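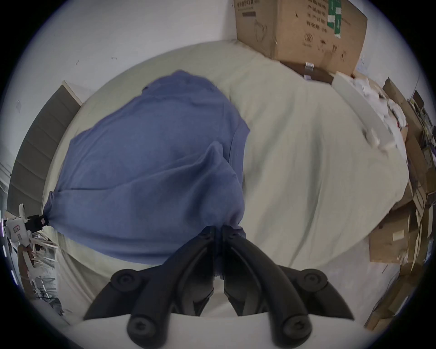
Pinching the lower edge of the blue cloth.

August 29, 2021

I have spent most of this month folding the same few bits of cloth on a bed, using grippers I hold in my hands. A few people have asked what the job involves, so I am writing it down while I remember the details.

The work is for a project called Hastow. Amparo Arango runs it and I am one of the people doing the demonstrations. Each one is a recording of a person doing a chore with a pair of hand-held grippers. You squeeze to close the fingers, let go to open them, and a camera on each gripper records what it sees. Later the recordings are used to train a robot with two arms and the same kind of fingers. The robot has not been near our bed yet. Amparo wants 300 good demonstrations before she trains anything on cloth.

Before this I was at Platside, where we drove an arm by remote control from a desk across the room. I did that for a year. You got used to the delay, but cloth was miserable. You could not tell whether you had hold of one layer or two until you lifted, and by then the arm was halfway up. With the grippers in my own hands I can feel a bit of pull through the handle, and I am much quicker. The price is that it is easy to cheat. My wrists will do things an arm on a stand can't do, and if I twist round behind the cloth or lean right over the bed, the recording is no good to anyone.

So there are rules. Start with the cloth in a heap. Take hold of an edge, never the middle. Move at a pace you would use if you were slightly tired. Don't use your knee, your chin or a spare finger to hold anything down. If you drop a corner, pick it up again and carry on, as Amparo likes to have some recoveries in the set. If you drop it twice, stop and start over.

The edge is the slow part. A heap of cloth has folds that look just like edges from where the gripper is. I go in low, close the fingers on what I think is the hem, and lift a little. If the whole heap comes up, I had a fold. I lost a lot of the first week to that. Rizwan Weerasinghe, who does the other shift, pulls the heap about with one gripper until a corner shows and then takes it with the other. I have copied him and my numbers are better.

Once you have a corner, the second hand has to come in from the side without knocking the first. The two grippers are bulkier than hands and they do bump. I keep the left one still and bring the right one across.

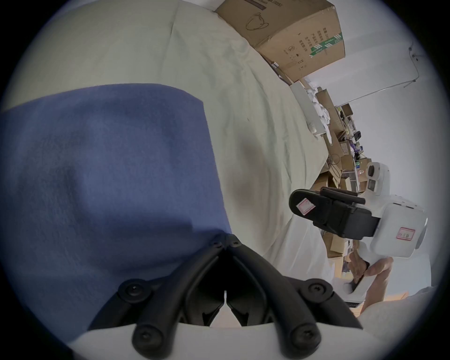 Both grippers at the bed, with the blue cloth by the nearer one.

After that it is ordinary folding. Lay it flat, bring one edge over to meet the other, let go gently, smooth it with the closed fingers. The sheet underneath is a nuisance. It is pale and wrinkled and it comes along with the cloth if you press too hard. I asked if we could pin it down and Amparo said no, people's beds aren't pinned down. Fair enough.

A good one takes me 90 seconds. On Thursday I did 12 in a row without throwing any out, and then my forearm gave up. The squeezing is harder on it than you would expect. I now swap sides between batches and take a proper break for tea.

Checking is done in the evening with a tool called Kunder, which plays both views next to each other. I watch mine at double speed and mark where each grasp starts and ends. It is dull, but I have learned more from it than from the folding. My commonest fault is opening the fingers too early, before the cloth has settled.

Next week we start on towels. Rizwan says they are easier because they are stiffer. I will see on Tuesday.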